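Can a machine do the laundry yet? (or any chore, I'm not picky)
Home Automation > General Chat

vega_m
Posted 7:40 pm

Hi all, long-time reader, and I finally have a question worth typing out. We run a small guesthouse and I do all the linens and shirts myself, so every December when it gets busy I start dreaming about handing some of it over to a machine.

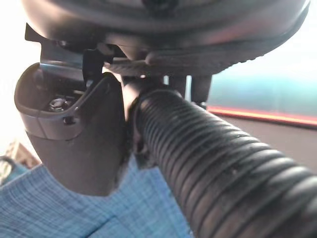
Blue plaid, up close with the hose and the hex bolt.

My cousin Rommel swears that folding is as good as solved and I should start saving up. I would love to believe him! But I've been burned by gadgets before (the mop thing, don't ask) and I'd like to hear from people who have lived with one of these for more than a weekend. Cloth seems so hard to me. It never lands the same way twice.

trirura_fan
Posted 8:15 pm

Welcome, Vega! I'm going to be the cheerful one. I worked 18 months in the back room at Villalobos, where we had two arms sorting and stacking towels, and they were good at it. Slow, yes, but they kept going through lunch. Towels are the easy end, I'll grant you - all one size, nice and thick, four corners you can find. Still, I went in a doubter and came out wanting one for my kitchen.

T. Valcárcel
Posted 8:52 pm

I have to disagree with my friend above, and I say it kindly. Towels in a back room with the same lamp over them all day are a long way from a guesthouse. I fix sewing machines and packing lines for a living, and thin cotton is what sends me home tired. It bunches up, it slides, two layers come up when you wanted one. We ran 425 shirts past a folding station at Vekport and I pulled 50 of them out by hand, and every one of those meant stopping the line. My wife would have had the lot done with the radio on.

trirura_fan
Posted 9:04 pm

Teodoro, that means 375 came out fine though! I'd take that on a busy morning.

T. Valcárcel
Posted 9:11 pm

You would take it until you were the one walking over to the station 50 times.

paraschiva_c
Posted 9:30 pm

I'm somewhere between you two. We have a little Huteo at home for the floors and it does a lovely job as long as I pick up the socks first, so I suppose what I have is a machine that taught me to pick up socks. For clothes I'd wait. What I would spend money on, Vega, is a good press and a proper folding table at the right height. Mine cost me 1,118 all together and my back has been thanking me ever since.

vega_m
Posted 10:02 pm

You are all so kind, thank you. Rommel is reading over my shoulder and says Teodoro is a pessimist, but he has gone rather quiet about the savings plan. Paraschiva, could you tell me how high your table is? I'm on the short side and everything I've tried so far hits me at the ribs.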